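Pill bottles and sorting day – FAQ

Questions we get at the counter and by email at Olatunji. Answers by Suleiman Edet. Typed up between customers so bear with me.

Do you sell the coloured bottles one at a time?

Yes. Singles, or the bag of 8. Mixed colours in the bag, can't pick. If you want all blue, buy singles.

Why different colours? Aren't they all supposed to be amber?

Don't have to be. Lots of our customers go by colour – blue for morning, purple for night, whatever works at your place. Write it on the lid too. Colour on its own is no good if someone else is filling in for you.

Can I move tablets out of the bottle the pharmacy gave me?

Ask your pharmacist first. Some tablets have to stay in the original pack because of moisture or light. If you get the OK, copy everything onto the new label: name, strength, dose, expiry. Keep the old label untill the new one is on and checked.

How do I do a clear-out without mixing things up?

Get the lot out on the table first, every bottle, lids on. Kitchen table is fine, wipe it down. Then one bottle open at a time. Finish it, lid back on, next. Empties get laid on their side with the cap off so you don't pick one up thinking there's still a week left in it. Full ones stay standing.
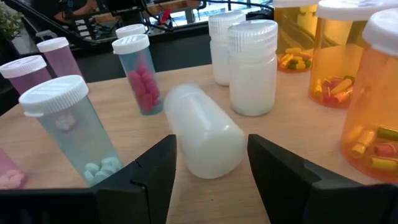
Can I tell what's inside without opening them?

With the tinted see-through ones, mostly. Light blue tablets in the pale blue bottle, pinky-red ones stacked up in the taller blue one, easy enough. Solid white bottles with the screw lids, no chance – label those on the front and the top.

Are the caps child-resistant?

The ridged push-and-turn ones, yes. Plain screw lids, no. Resistant isn't proof, so high cupboard either way. Grandkids visiting, same rule.

My hands are bad. Can I get an easier lid?

Yes, the Bulov easy-turn, fits our small and medium. Not for homes with little kids. Ask at the counter and we'll try one on your bottle before you pay.

What do I do with old or leftover tablets?

Bring them in. Not the bin, not the toilet, not the sink. Any pharmacy should take them back, doesn't matter where you got them. Leave them in the bottle if you can, cross your name off.

Can I wash and reuse the empties?

For your own vitamins, sure. Warm soapy water, peel the old label right off, dry upside down overnight. Has to be bone dry inside. Lids as well, they hold water in the ridges.

Do you do bulk?

Cartons of 100, or 1000 if you're a clinic. Those come from the Skorasholm warehouse so allow extra time. Order before noon Thursday.

Pickup or delivery?

Both. Pickup is the Pasar shop, side door after 5 pm. Delivery is local only for now, will update this page when that changes.

Anything else, ring the shop. Email gets checked evenings, somtimes.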